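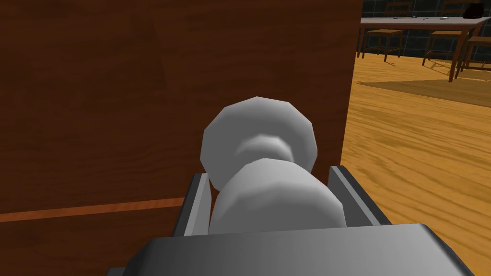
I said I'd give the simulator a fair go before I moaned about it, and I have now given it a fair go.

For anyone who missed the last post: Chathurika Karunaratne talked me into helping with the household set at Closberg, where we are trying to teach an arm to pick things up in a kitchen and put them somewhere else. The recipe is the usual one. A person drives the arm, everything gets recorded, and the recordings are fed to a model which is supposed to learn the knack. More recordings, more knack. That last part gets repeated at every meeting with such cheer that I've started writing down who says it. Shahnaz Gunawardena is winning.

We have 1,462 recordings, every one of them made in simulation. It sounds like a lot until you start watching them.

I watched 300, over four evenings, with a notebook. I wasn't asked to. Shafiq Ekanayake had written a script that marks each recording as a success or a failure according to where the object ends up, and by the script's reckoning we were in splendid shape. I don't trust a number that makes everybody in the room happy, so I poured a large tea and pressed play.

Of the 300, I threw out 33. In most of those the object did end up where it should, which is why the script was content. It got there by being shoved, or by dropping off the edge of something and rolling to the right spot, or in one case by passing part of the way through a drawer front. I rewound that one a good many times. The model will be told that this is how a competent person moves a thing about a kitchen.

The ones I kept bother me more, though, and I've been struggling to explain why to people who are busy and would like me to stop.

Take the white thing in the gripper. I call it the pawn, Chathurika calls it the post, and in the object list it has a name that is just a string of letters. Whatever it is, you can see the flat facets all round the outline where a curve ought to be. A gripper with flat fingers closing on a flat facet gets a lovely square hold. Close the same fingers on something properly round, turned on a lathe, and I would bet my lunch on it squirming. So what are we collecting? Examples of a good grasp, or examples of a grasp that is good on this particular bundle of polygons? I asked this on Wednesday and was told the model would "generalise", a word that does an enormous amount of unpaid work in this field.

Then there's the view. With the gripper that close to the cabinet, the brown panel takes up most of what you get. The table and chairs are way off on the right, across the floor, and if the next instruction involves the table then you'd better remember where you left it. When I was driving I did remember, having just come from there. The model in its current form gets one view at a time and no memory to speak of. So my recordings show someone swinging confidently to the right on the strength of knowledge that isn't in the picture. What is it meant to learn from that? To swing right whenever it sees brown wood, I suspect. There's a seam or a bit of trim running across the panel in a lighter orange, and I have a nagging feeling it'll latch on to that instead, as it stands out so nicely.

Fathima Howlader, who has more patience than I do, pointed out that you can test this. Change the wood, take away the strip, move the table to the other side and see if it still swings right. Fine. I agree. I put it on the list. It's under "record 10 more hours", which is also on the list and which, I notice, always gets done first.

I should be fair about the good side. Driving in simulation is far less tiring than I'd feared. Nothing breaks. If I make a mess of a reach I hit reset and the chairs are back where they were and the kitchen is spotless, and I can do another before the kettle's boiled. On the real arm at Stodham we'd lose half a morning to a loose cable. And Chathurika is right that my own recordings got better once I slowed down and stopped trying to look clever with the wrist.

But they also got more alike. I went back and compared my first batch with my last, and by the end I was coming in from the same side at the same height nearly every time, because it worked. The early ones are clumsy and all over the place, with hesitations and second tries. Shafiq's script likes the late ones. If I were a learner I'd want some of the early ones too, particularly the bits where I fluffed it and sorted it out. We've been trimming those bits off to keep the clips short.

I've asked for three things. Stop trimming the recoveries. Have a person look at a share of each batch, and pay them for the time. Keep back one whole kitchen that no driver has practised in, and test on that before anybody shows a success rate to the people upstairs. The first was agreed on the spot. The second is "being looked at". The third led to a long talk about how many kitchens we've got, and the answer seems to be that we have one kitchen in several colours.

I'm driving again next week, cupboards this time. I have promised to vary my approach, and I've also promised to be less of a misery in the group chat, so expect more of it to turn up on here.

Comments are open. If you've trained anything on simulated grasps and then tried it on a real worktop, I'd love to hear how it went, and please include the bad days.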